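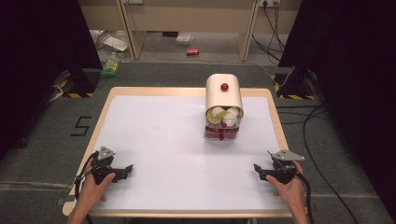
I've promised to run the craft table at our village summer fair again, and I'm after advice on protecting the top from paint and glue. The table is a Moser folding one that belongs to the hall, and last June I returned it with a lovely ring of turquoise on it that took me most of an evening to shift. For trying things out at home I've gone with one large sheet of white paper, laid so that a narrow strip of the pale wood still shows on all four sides, and it does look very smart. My worry is what happens once a crowd of six-year-olds arrives with poster paint. Will paper alone do, or should there be something underneath? I'd like to avoid those shiny wipe-clean cloths if I can, as everything slides about on them and the little ones get cross. We have a budget of sorts, but it has to cover the glue and the squash as well, so please be gentle with me! Thank you in advance, you were all so kind about my bunting.

Posted June 19, 2024 by PaperMoth

Castier_Crafts
Hello again, and well done for taking it on a second year! I ran a holiday club for 7 summers, and I went through every sort of covering you can think of, so I hope some of this is useful.

Paper on its own is fine for crayons, felt tips and glue sticks. For poster paint it isn't enough, I'm sorry to say, as a good puddle will go straight through while you are busy finding somebody's shoe. What I settled on was two layers. Underneath goes an old cotton sheet or a length of cheap lining fabric, folded double, and the paper goes over that. The cloth drinks up whatever comes through and it also stops the paper skating about, which I think will please you more than anything.

For the paper itself, have a look at lining paper from the decorating shop, the heavier the better. It's a good deal cheaper than art paper by the metre and you can write the children's names straight on it next to their work. If you need to join two widths, run the tape along the underside, or small fingers will find the edge and pick at it all afternoon (mine did, every single time).

Please don't tape anything to the wood itself if it's varnished. I used a strong parcel tape once on a table in the Castier hall and it lifted a strip of finish as long as my arm. Low-tack decorator's tape is all right for a day, or those little metal clips people use for picnic cloths, provided the table edge isn't too thick for them. Measure it before you buy – I have a whole bag of clips here that fit nothing I own.

And do cut a few spare sheets beforehand and keep them rolled under the table. You can whip the top one off at lunchtime and start the afternoon clean.

moda_mum
just use newspaper, loads of it. free and goes in the recycling after if its not too gluey. only thing is the print can come off on light coloured stuff

Celari Lane
I agree with the two layers, but I'd use a cheap plastic dust sheet underneath in place of the cloth, tucked round the legs and clipped. It goes under the paper, so you don't get the sliding you mentioned, or not much of it. We had 100 children through our tent last year and the tables came up with a damp sponge.

One small thing to add: ask for the washable kind of poster paint and read the pot before you pay, because the ordinary one looks exactly the same on the shelf. If some does get on the wood, a soft cloth with warm water and a drop of washing-up liquid straight away will nearly always do it. Turquoise seems to be the worst, you have my sympathy there. Hope you get the weather for it, and do come back and let us know how you got on.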